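Home Threads Replies Media About

Branwen Pritchard
Last updated April 2, 2026

1/ I have been asked to write the house rules for our teleoperation bench. The previous house rules were a sticky note that said BE SENSIBLE. It lasted until August, which is longer than I'd have bet.

2/ Rule one: reset the table before every episode. Fully. Not "the eraser is more or less where it was." If the sheet says the clips start scattered, scatter them again, and scatter them differently. Three hundred episodes of the same scatter is one episode with a large hard drive bill.

3/ Ask me how I know. Batch 234 at Skedton. We trained on it. The policy was brilliant at one exact table and a menace at every other.

4/ Rule two: write the task sentence before you touch the controls. "Put the eraser in the tray" is a task. "Tidy up" is a cry for help. Werkeser's old sheet had 407 entries and a depressing number of them just said "desk stuff."

5/ Rule three: fingers open at the start, fingers open at the end. If you're still holding a clip when you stop recording, you haven't finished, you've wandered off.

6/ Rule four, two-arm edition. One arm works, the other parks or helps. Decide which before you start and say it out loud. People feel silly saying it out loud. Feel silly.

7/ Rule five: failed episodes get labeled failed. They do not get deleted, and they do not get labeled "ok-ish" (Marikar folks, I love you, please stop). A drop followed by a clean recovery is worth keeping. A drop followed by swearing is also worth keeping, we don't record audio.

8/ Rule six: hands off the table while an arm is live. Yes, even if it's only the eraser. Hit stop, wait for stop, then reach. I put this one in bold and somebody asked if bold meant optional.

9/ Someone at Isau wants a rule about which brand of pencil. No. Use whatever's in the drawer. Mixed supplies are good for the data and I'm not running a stationery approval process.

10/ We're aiming for 2000 episodes on the desk set under the new rules. The sheet is one page, both sides, and the second side is mostly rule one again in larger type.

11/ Comments welcome until I print it. After that they go in the drawer with the pencils. Wrist view from the desk set:
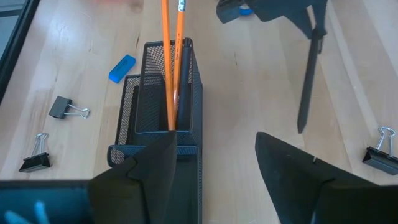
Desk set: mesh organizer, blue eraser, three binder clips, gripper open.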